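Chapter 7
Chores: What Machines Can and Can't Do Yet
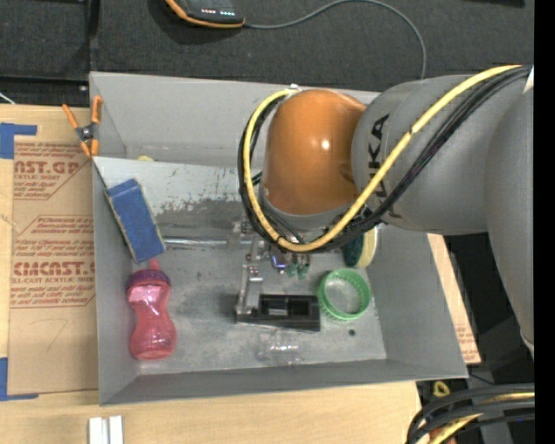
Start with the part everyone skips. Before a machine can put anything away, it has to get hold of it. Just one thing, out of a pile of other things, without taking the neighbors along. You do it forty times before lunch and don't notice.

Chapter 6 was about motion: joints, reach, payload, how an arm gets from one point to another without hitting itself. That part is in pretty good shape. Arms have moved well for decades. This chapter is about the other half, what the arm does when it arrives. Much less tidy. Fewer formulas too, more arguing.

7.1 The question

Can machines do chores yet? Depends what you mean by chores, by do, and by yet. Sounds like a dodge. Take them one at a time.

Chores. Dishes, laundry, sorting a recycling bin, restocking a shelf, kitting parts for an assembly line. Household work and shop-floor work get treated as separate subjects and in this book they aren't. Picking a sponge out of a bin is the same problem whether the bin is under a sink or next to a conveyor. What changes is who pays when it goes wrong.

Do. Do once, for a video? Do all morning, with a person standing by? Do all night with the door locked? Three very different claims and sales material slides between them constantly. Watch for it.

Yet. A date would be nice. We won't give one. Earlier drafts of this chapter did and they aged badly.

7.2 A number to carry around

The Flingate picking trial is our running case for the next three chapters. One arm, mixed household goods, no fixed order, items tipped in any old way. The trial logged 1,000 pick attempts. On 672 of them, the item was lifted and set down in the right place on the first try.

So 67.2 percent. Good or bad?

For a research group ten or fifteen years back, a result to be proud of. For a warehouse, useless. For a kitchen, worse than useless, if you picture the same rate applied to wine glasses. The number didn't change, the job did. Keep that in mind every time you see a success rate with no job attached to it.

Now look at what's missing. How long did each pick take? Who cleared the failures? Did a failed pick leave things as they were, or make a mess that spoiled the next three? A miss that knocks a bottle flat against the wall is not the same as a miss that closes on air. The trial sheet scored them both as zero.

7.3 Why ordinary objects are hard

Four kinds of trouble. They overlap, don't worry about it.

Seeing. Clear plastic is mostly glare. Shiny metal shows the sensor something else. A depth camera can look straight at a transparent cup and report the floor behind it.

Shape. Rings, waists, spouts, handles. A suction cup wants a flat sealed patch, and plenty of things don't have one. Fingers want two sides they can reach, and a thing lying against a wall only offers one.

Give. A sponge squashes. A bag sags and turns into a differnt shape halfway up. Rigid-body math, which you spent most of Chapter 4 on, stops helping right about here.

Company. Things touch. Things lie on top of other things. The walls of the container are in the way as well, and the wrist is usually fatter than the fingers, so the corners are the worst place in the whole bin. Beginners forget the wrist. Draw it every time.

7.4 House versus shop floor

A plant can change the job to suit the machine. Slope the tray, paint the floor matte, ban the clear parts, have the supplier ship everything facing the same way. Carleen Lowther ran the packing cell at Campbell for years and put it this way in a talk to our students: "I never bought a smarter robot. I bought better trays." Clerkico went the opposite direction, left the trays alone and spent on software, and wound up with 398 item types it would accept and a long list it sent to a person.

A house can't do either. Well, it could, but would you? Matching cups, one brand of soap, nothing left on the stairs. Most people would sooner do the dishes.

And the house has pets, kids, stairs, bad light. And no technician. The technician is the hidden part of nearly every shop-floor success, see 7.8.

7.5 Before you read on

Keep a log for one day. Every time you pick something up, write down what it was, what it was touching, and wether you used one hand or two. You'll quit by mid-morning. Fine, bring what you have, we use it in 7.6.

Then take one entry and write the instructions for an arm with two fingers and no sense of touch. Be fussy. "Grab the bottle" is not an instruction. Which end, from what angle, how hard, and what happens if it rolls.

Last thing, for those with lab access. The Drondik data set has 3,265 recorded grasps, sorted by object and by outcome. Don't open the outcomes file first. Pick twenty grasps, guess, then check. Write down the ones you got wrong and why you thought what you thought, section 7.6 begins with those.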